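Polling place pre-opening check, Marchetti Community Hall
Regional assembly runoff, 21/07/2025
Inspector: Debora Parisi. Second signature: Italo Zanetti

1. Main entrance clear, both doors open fully - OK
Left door sticks at the bottom, needs a shove.

2. Wheelchair ramp - OK w/ comment
Handrail loose at top end. Reported to the district office, ref 317. Told to expect someone before noon.

3. Party posters inside exclusion zone - FAIL, then OK
Two on the fence by the parking lot, one from each side. Agata Gentile took them down, both campaigns phoned. One argued.

4. Voter roll on site, sealed - OK
2778 names. Seal intact, signed for by Giorgia Benedetti.

5. Voting booths - OK
6 set up. Curtain on the end one too short, swapped.

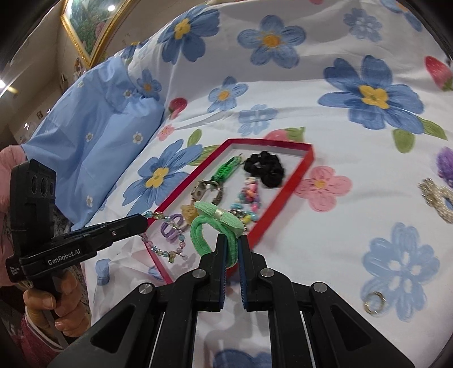

Hair tie with bow, red-rimmed tray

6. Ballot box shown empty and sealed - OK
Both party observers watched and signed. Maeve Cronin (international mission) also present, asked for seal numbers, given.

7. Spare ballots locked away - OK
Key with Parisi only. Last time there were two keys, do not repeat please.

8. Emergency exit - FAIL
Stacked chairs in front of it AGAIN. Moved. Recheck at midday and before the count.

9. Lighting - OK
One tube flickering over the registration desk. Can live with it.

10. Police post outside - OK
Two officers, standing well back from the door as agreed after the July 6 complaints. Keep it that way, people were put off in the first round.

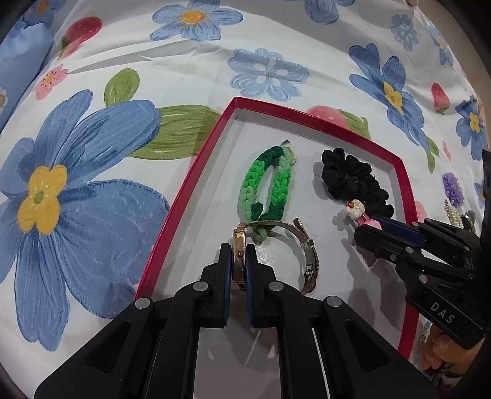 Rose-gold watch, mesh strap

11. Phones / cameras notice posted - OK
Only in one langauge. Second version promised by the district, not here yet.

12. Tactile ballot guide - MISSING
Was on the packing list. Zanetti calling round.

13. Backup power for the count - OK
Fledex unit ran on test, battery at 76 percent. Leave it plugged in.

14. Observer seating - OK w/ comment
Too far from the table, they cant see the marks on the ballots. Move up before close.

Cleared to open: yes, items 2 and 12 outstanding.
Recheck 8 and 14, initial here: ____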